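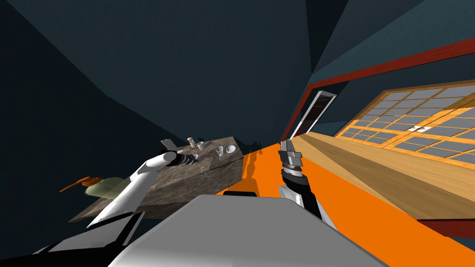

Sim kitchen, stone worktop, left gripper just above the near edge. Saturday's homework.

Right, thread time. I've been rewriting our house rules for running two-armed robots in simulation and a few of you asked me to share them, so here goes. Very much a work in progress!

1/ Write down what "done" means before you press go. Ours used to say "cup moved to other counter", and you would not believe how many arguments that caused. Upright? Handle facing out? Is it fine if it wobbles? Now every task sheet at Brundeo has a pass line and a fail line, in plain words, at the top.

2/ The idle arm needs a rule too. Everyone writes pages on the arm doing the work and forgets the other one. We give it a named parking pose and it stays there until the task calls for it. If it drifts out of that pose the run gets flagged, even if the cup ended up exactly where you wanted it.

3/ Approach height. No gripper comes in sideways over a worktop. Come in high, stop, then go down. My minimum for the stop is 140 mm above the tallest thing on the counter (yes, I know, some of you use less, I've read your messages).

4/ Small stuff counts as an obstacle. Cups and bottles are easy because we all think about them. Anything low and dark gets ignored, by people as much as by software. If it's on the worktop it goes on the object list, with a name, before the first run.

5/ On names — please, please agree them. We had the same item down as "slab", "tile" and "grey thing" in one week of logs. I spent most of a rainy November merging those by hand and I'm still cross about it.

6/ Speed limits apply in sim as well. This is the one I get the most grumbling over. "But it can't hurt anyone!" No, but the settings get copied across to the real arms at Woler and then it can. Same limits in both places, same file, and if you want to change it you ask first.

7/ Three clean runs in a row before a task is signed off. Two good ones and a wobbly one means you start the count again. I've gone back and forth on whether it should be more, and for anything with liquid in it I'd say seven.

8/ Keep the failures. Don't tidy them away! Label them with what went wrong and which arm was moving at the time. When we joined up with the Latuheru lot, their folder of bad runs was the most useful thing they sent us, miles ahead of the slides.

Somebody always asks if this is an official standard. It isn't, it's our own sheet, and you should read the proper safety standards for your kit before you go anywhere near a real arm. Ours sits on top of those.

The full sheet goes up on the Rurnetti page once I've fixed the bit about handovers between arms, which currently contradicts itself in two places. If you've got a handover rule that works for you, stick it in the replies. I'm off to find some lunch.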